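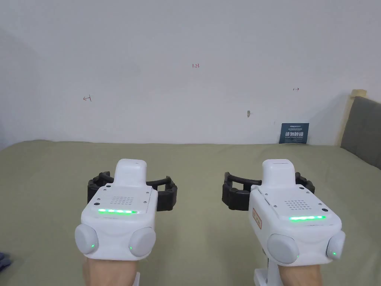

Olive-green cloth against a plain white wall.

The case for a covered work surface

Most advice on setting up a worktable concerns the table: its height, its load rating, the finish on the top. The covering is treated as decoration, or as something to take off before work starts. I think this is a mistake. For light handwork at a table, such as sorting, mending, small assembly and paperwork with many parts, a fabric cover in a dull mid-tone is a better working surface than any bare top I have used, and it should be specified with the same care as the table under it.

The first argument is optical. A gloss top reflects the ceiling light, and the reflection moves when the head moves. A white top under a bright lamp is tiring within an hour and makes white parts hard to find. A black top hides screws, pencil leads and dark thread. Olive green sits between these. Few small parts are olive, so almost everything placed on it has an edge the eye can locate. Gray performs nearly as well, but pale metal is lost on it, and in most rooms there is more pale metal than green anything.

The wall matters too. I prefer a plain white one directly behind the table, without shelves or hooks at eye level. The white returns light to the work, and the eye has somewhere blank to rest between close tasks. Ximena Manríquez, who fitted out the repair room at Iltbridge, disagrees and hangs her tools there. Her objection is that a blank wall wastes the most reachable vertical space in the room. She is right about the reach. I would still put the tools to the side, where turning to get one is also a short break from looking down.

The second argument is mechanical. Cloth stops things from rolling. A bead or a small bearing dropped on a hard laminate top travels to the edge and then to the floor. On a woven cover it usually stays within a hand's width of where it fell. Cloth also lowers the noise of setting things down, which counts for more in a shared room than its users tend to admit.

The objections are fair and mostly concern the wrong cloth. Wajid Afridi ran a covered table for one winter and gave it up over lint and creep: the cloth shed, and it slid forward under his forearms. His cover was a soft brushed cotton, cut flush with the table edge. Both faults follow from that choice. A tight plain weave sheds very little after two washes, and a cover that runs over the edges and is clipped underneath does not creep. I use Pendetine in its 1203 shade, cut to 2000 by 900 mm, which leaves enough overhang on my table for clips on all four sides. Nunine is cheaper and wears as well, but it holds a crease, and a crease is a small wall that parts lean against.

Heat and solvents are a different matter. No fabric belongs under a soldering iron or an open bottle of thinner, and a silicone mat laid on top of the cloth is a poor compromise because the layers shift against each other. Take the cover off for that work. Unclipping mine and folding it from the ends takes less time than finding the thinner.

Maintenance is light. Shake the cover outdoors, wash it when it looks gray in the middle, and iron it flat before it goes back. I replaced my last one in May after a seam gave way at the corner. The new one cost 15 dollars at Gallegos, hemmed, and the old one was cut up for dust sheets. A scratched tabletop cannot be dealt with on those terms, and that difference alone would persuade me to keep a cover on.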